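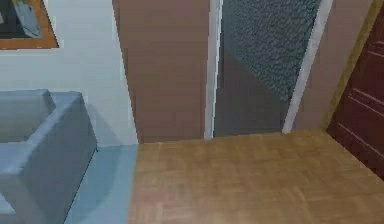
Navigation test rules – FAQ

Who are these for?
Anyone running home navigation tests on the Trerkex simulator. Both sites, Vindine and Hombridge.

How many runs before I can report a result?
500 per house layout. Fewer than that, mark it as a draft.

Can I change the floor shading or lighting halfway through?
No. New settings, new batch. Old numbers stay with the old settings.

What counts as a collision?
Any contact with walls, doors or furniture. Soft things too – a sofa arm is still a collision. Toys and plants count teh same.

How close can the planned path go to furniture?
Keep to the clearance in your test sheet. Don't trim it to get through a tight corner. 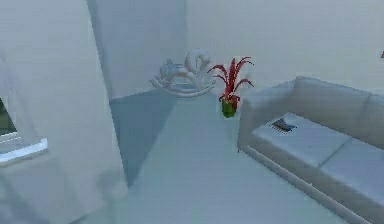
Eylül Şimşekoğlu asks if a brush against a plant leaf should really score the same as hitting a wall. For now yes. Log it with the contact type so we can split them later.

Do passes in simulation mean we can skip real floor trials?
No. You still need 2 supervised trials, stop button tested before each.

How long do we keep logs?
4 years. Failed runs aswell, dont delete them.

Who signs off?
Someone who didn't write the planner. At Hombridge send it to Gatti – allow a bit longer in February.

My batch crashed at run 3,000, do I start again?
Only if the seed list was lost. Otherwise carry on and note the restart.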